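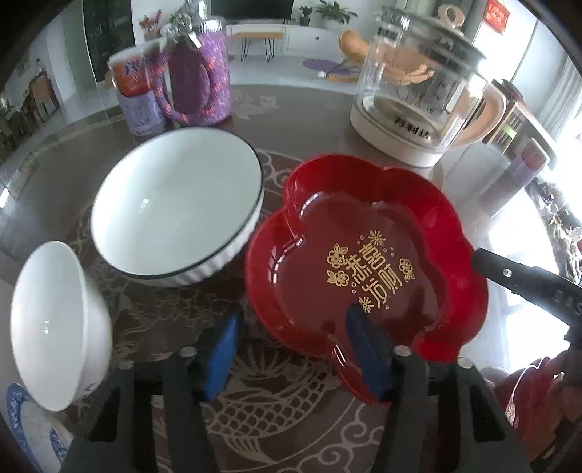 Ronja Backlund
Gripper upkeep and repairs, Tumeo

May 12, 2019

Pads day. I'd been putting it off since we got here, and this morning I ran out of excuses, so I cleared a stretch of Agnes's big dark table (well, sort of cleared, the red New Year tray and the white bowls stayed put, and so did the kettle) and got going.

The gripper is number 64, my least favorite and also the one I know best. Two jaws, a blue pad on each, and a set of pivots that will drive you up the wall if you let them get dirty. It's a hand tool, so there's no big cabinet and no fence to worry about, just me and a trigger and a small box of parts. I like that. At Lunde I had to sign a sheet before I could even open a door.

First thing I always do is close the jaws slowly on nothing at all and listen. 64 had a tick in it, right near the end of the travel. Agnes Sjöberg couldn't hear it from her side of the room and said I was making it up! I was not making it up. I took the left jaw off and the pin in the lower pivot had worn a tiny flat on one side, nothing you'd notice with your eyes but you could feel it with a fingernail. New pin, a dab of the thin grease (the Workov stuff, the tube is almost gone, must order), wipe off everything that squeezes out, done. The tick went away. I closed it maybe too many times after that just to enjoy the quiet.

Then the pads. I keep a notebook of how many hours each pair gets, and this pair was at 148, the longest I've ever let a set go. The faces had gone slick. You can clean them with warm water and dish soap and get a few more days out of them, and I've done that twice, but there comes a point where you're washing something that is simply worn out. So off they came. The old adhesive took nearly 80 minutes to get rid of. I used a plastic scraper and my thumb and a lot of grumbling, and I won't touch the metal one again after what I did to the jaw on 61 last December. There's still a scratch on it and I see it every single time.

New pads on, pressed down hard, clamped with a folded dish towel in between so they'd sit flat. While they were under the clamp I had lunch and Agnes told me a long story about the ferry at Drendumthorpe that I will not write down here.

After that, the check. I use whatever is lying around, so it was bowls and the tray. The little white bowl is a good one to practice on, you go for the rim and you can tell right away if one pad is leading the other. The right was leading, by 2 millimeters, so back I went to the stop screw, a quarter turn, try again, another tiny bit, try again. The tray is harder with those tall scalloped sides, since you have to pick a lobe and commit to it. I'm fairly proud of how that went. The big bowl I left alone. It's Agnes's and I didn't want to be the one.

The tabletop is so shiny that I kept losing the gap between the pads in the glare from the window, and there's a fish on it with all these little net scales that my eyes kept wandering off to. Next time I'll bring the gray mat and lay it down first.

Still to do: a new pin for the other jaw before it starts ticking too, and somebody has to write to Tumeo about the screws, they send the short ones every time – I've asked twice. Also I think I put the good tweezers in the wrong bag. Will look tomorrow, my thumb hurts and there's cake.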